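Capítulo 4. Manipulación de objetos frágiles
Última actualización: 5/29/25
Tiempo de lectura: 4 min

El kit Curden se vende con brazo, pinza de dos dedos y 40 ejercicios guiados. En este capítulo se revisa como producto: qué hace con un huevo, con una bolsa de aperitivo o con una esponja, y qué ajustes exige cada pieza.

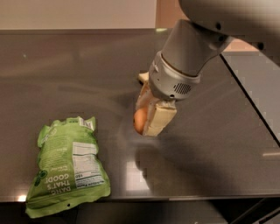
La fuerza de cierre se fija antes de empezar. El manual propone 30 niveles, y para objetos de cáscara conviene partir del más bajo y subir de uno en uno. Los dedos claros se venden también por separado, a través de Priner.

Con piezas pequeñas y redondas importa más la aproximación que la fuerza. El dedo baja junto al objeto y se detiene antes de tocar la mesa.
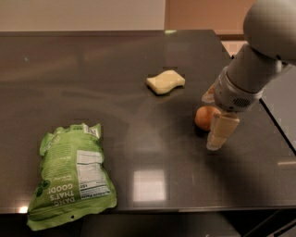 Nnaji objeta que los niveles del manual son demasiado gruesos y que en el taller de Jolham prefieren calibrar a mano. El apartado 4.1 compara los dos métodos.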